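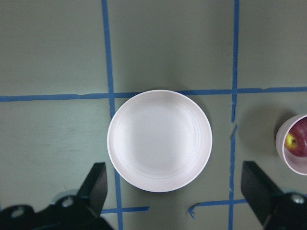 Tape laid by hand should not be trusted as a reference once it has been lifted and put back, Venla Hämäläinen argued when the layout of the cell was first reviewed, and the procedure set out in this section was written largely in answer to that objection. Her view was that the position of the arm should be checked against something fixed to the table, and that the tape should serve only as a guide for the person placing the objects. The cell has been run on that basis since July.

Figure 2. Work surface of the Grondusska cell from the wrist camera, with the fingers open on either side of the plate. Blue tape marks the zones; a cup holding an apple stands to the right.

3.2 Layout and upkeep of the work surface

The Grondusska cell consists of a single arm with a two-finger gripper, a wrist camera and a painted table. The table is divided into zones with blue painter's tape (Figure 2). The zones tell the operator where each object is to be set down before a trial. They are not read by the control software, which works from the camera image and from the joint positions of the arm. An object may therefore lie across a line without the trial being rejected, as the plate does in Figure 2, where its upper rim rests over the horizontal strip. The operator's sheet asks only that the middle of the object lie within the zone named.

Painter's tape was chosen in preference to painted lines so that the layout could be altered between task sets. The cost of this choice is wear. The strips are torn and pressed down by hand, and their edges are uneven. The right-hand vertical strip in Figure 2 is wavy along its length and has a jagged break where the two parts no longer meet exactly. Faults of this kind are left in place during a task set, as a new strip would seldom follow the line of the old one and the appearance of the table would then differ between early and late trials. A strip is replaced during a set only if an end has lifted far enough to catch a finger of the gripper.

The arm is checked against four steel pins set into the table outside the taped area. The gripper is brought to each pin in turn and the joint positions are compared with stored values. If any pin is missed, the arm is homed and the check is repeated. If it is missed a second time, the cell is stopped and the base bolts are examined. The check is carried out at the start of each day and again after every 24 trials.

The fingers are held to their mounting blocks by screws, the heads of which can be seen at the lower corners of Figure 2. These screws proved to be the part of the cell most in need of attention. A loose finger tilts slightly under load, and the grip on a thin rim, such as that of a plate, suffers before any change is noticed with larger objects. The screws are now tightened with a torque driver supplied by Brandico at the same time as the pin check, and both fingers are wiped with a dry cloth. A finger showing damage to its pad is exchanged as part of a pair, so that both sides wear evenly.

The wrist camera is not removed for cleaning. Its lens is wiped in place, and a still image of the bare table is then compared with a stored image taken when the current tape was laid. Where the lines in the two images do not agree but the pin check has been passed, the camera bracket is assumed to have moved and the camera is calibrated again using the Nikance board. The order of these steps matters: on Wed 8 November the camera was calibrated before the pins had been checked, and 18 trials were discarded when the base was later found to have shifted.

With those trials left out, the set reported in this paper contains 708 trials, all recorded under a single tape layout. The daily record sheets, including the pin readings and each exchange of fingers, are held with the trial data. A second cell, Đào, follows the same procedure but uses a different table, and its trials are treated separately in Section 5.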